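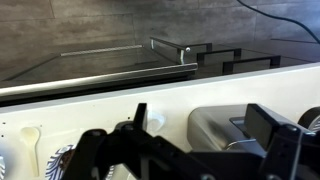 The wrist view, take 69.

Mwende Okoth had come to Faltcombe in May to teach a machine to use its hand, and for the first week she mostly learned to use her own.

"You are too polite with it," said Bożena Domański from the next station. "You stop before everything. It will learn to stop before everything."

Mwende looked at her screen. The black finger stood upright against the white panel, and the gray wall was behind, with its pattern like old wood. She had known this view so long that she saw it when she closed her eyes at night. She knew the two openings in the panel, wide at the top and narrow below, as she knew the windows of her mother's house.

"If I don't stop, I hit the panel," she said.

"Then hit it. And mark the take as bad. They want bad ones also."

The order from Studimley was for 283 good takes. Mwende had 8 from the morning, and her wrist hurt. She pressed the pedal and started again. She moved the lever left, and the picture moved right, and she still had to think about this every time.

At take 90 she forgot to think. She was remembering a bus, the one she used to take to her school, and how the driver closed the door with his elbow while he was counting coins. When she came back to herself, the gripper was in its place and the take was finished. She played it again. It had not stopped once. It had gone a little too wide on the turn and corrected itself, lazily, like a person who has done this for years.

"Good or bad?" asked Bożena, who had been watching.

Mwende kept her finger over the key. Somewhere in the building at Vistow the machine would receive this, with all the others. It would not receive the bus or the driver. But it would receive his elbow, perhaps – the way a person moves when the mind is in another street.

"Good," she said, and pressed.

Then she drank her tea, which had become cold, and put her hand back on the lever for take 91.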